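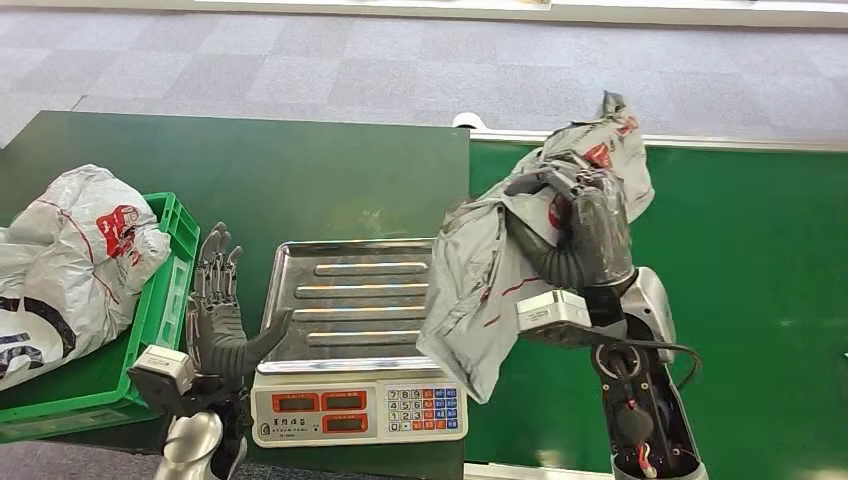
Dye bath notes, madder and weld, 5/4/24

Carried on with the wool samples for the Prurnthorpe order. Eight skeins in all, 100 g each, scoured the night before and left to soak in plain water. Alum at the usual rate. The new alum from Urutel is coarser than the last lot and took longer to dissolve, so next time start it in a jug of hot water before it goes in the pot.

Madder first. Brought it up slowly over an hour and held it at 60. The pot by the sink runs hotter than its dial says, as we found in December when the whole batch went brown. Used the separate thermometer this time and turned the ring down twice. Colour after the first hour was a brick orange, a bit flat. Added a spoonful of chalk and it moved towards red within ten minutes. Left the skeins in to cool overnight.

Weld second, with 96 g of dried tops from Nyaga. Smells like boiled cabbage, no way round that. Strained through muslin twice and still picked bits out of the yarn afterwards. Good clear yellow on the Flunness wool, duller on the blend. I think the blend still has spinning oil in it and wants a second scour.
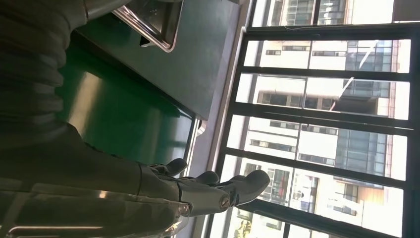
Matching against the shade card is still the weak part of this job. Under the strip lights the weld looks greener than it is, and two of us wrote down different numbers for the same skein. The floor-to-ceiling glazing is the better place for it, so from now on all readings get done there in daylight, with the card flat and the skein dry. Anything judged under the lamps gets an L next to it in the book.

Wash test: 40 degrees, wool soap, a strip of white cotton stitched to each sample. Slight pink on the cotton from the first madder skein, none from the second. Weld clean.

To do: rescour the blend. Order more chalk. Label the jars of used madder before someone tips them out, there is a decent coral left in them. Try an iron dip on one weld skein, short, no more than a minute.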